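**Security deposit on a shared office kitchen: can they bill us for "wear"?**

Posted by Maksym Moroz, September 2, 2000

We sublet two rooms in the Holovko building from a company called Susteck. The kitchen is shared with the other tenants on our floor. We gave notice in June and moved out on time. Now Susteck is keeping 800 dollars of our deposit for "kitchen wear and cleaning." Our lease says we return "the premises" in good order and lists rooms 321 and 322. It doesn't name the kitchen anywhere except under "use of common areas."
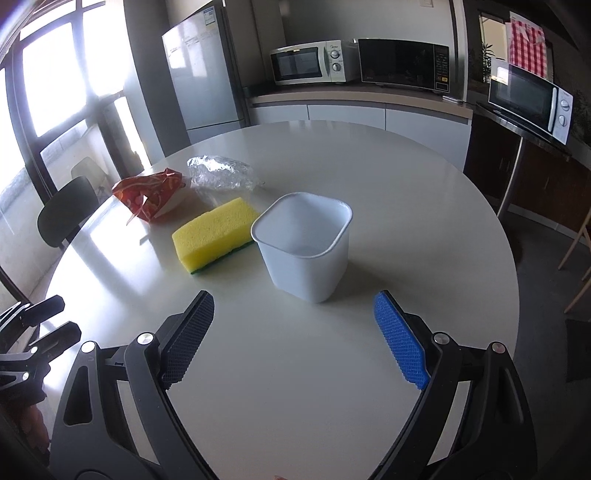 I asked for an itemized bill and got one line with a total on it. The full deposit was 2665 dollars. They sent the rest back without any argument. Do I have to accept the deduction, and does it matter that I already cashed the check?

**Answer from Mamta Jaiswal**

Read the definitions page first. If "premises" is defined as the two rooms, the deposit probably secures only those, and common areas are usually paid for out of the monthly service charge. Look at whether you paid one. If you did, you may have been charged twice for the same cleaning.

Commercial leases don't get the protections that apartments get in most states, so the wording counts for a lot. Some have a clause on page nine or ten that says tenants share the cost of restoring common areas. Ours at Trondum did, and we had missed it.

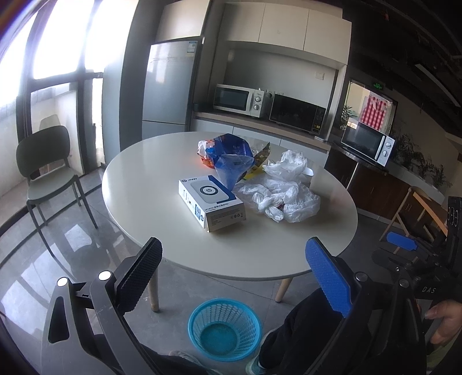
Write to them and ask for three things: the clause they rely on, the invoice from the cleaner, and how the cost was split among the tenants. Give them a date to answer by. Send it certified and keep the receipt.

On the check, cashing it normally doesn't end the matter unless it was marked "payment in full" or came with a letter saying so. Look at the stub and the back of your copy.

**Answer from zodomberg_fan**

small claims. filing was 70 dollars where I am and the landlord paid up before the hearing. bring the lease

**Comment from Maksym Moroz**

There is a service charge, paid monthly. Nothing was written on the check. I'll send the letter.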